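I have judged the Nillby student robotics challenge for 5 seasons, and I like it less each year. Teams no longer build much. They send in runs from a simulator, and we score them.

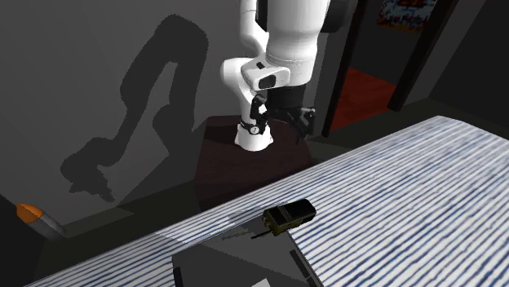
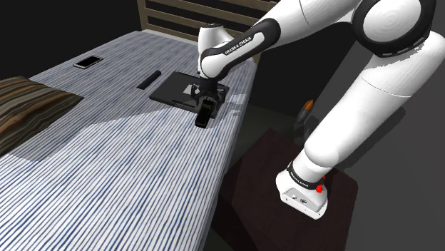 Two views from a simulated entry, with the arm and the striped cloth in both.

The winning team logged 3363 runs last November. Fine. How many of those kids have ever tightened a bolt? A rendered arm doesn't pinch your thumb, and a rendered cable never works its way out of the socket at the worst time.

I know the argument about cost. Our school can't buy an arm either. But 165 students signed up, and most of them spent the term changing numbers in a file. I'd make every team move one real object across one real table before we look at a single score.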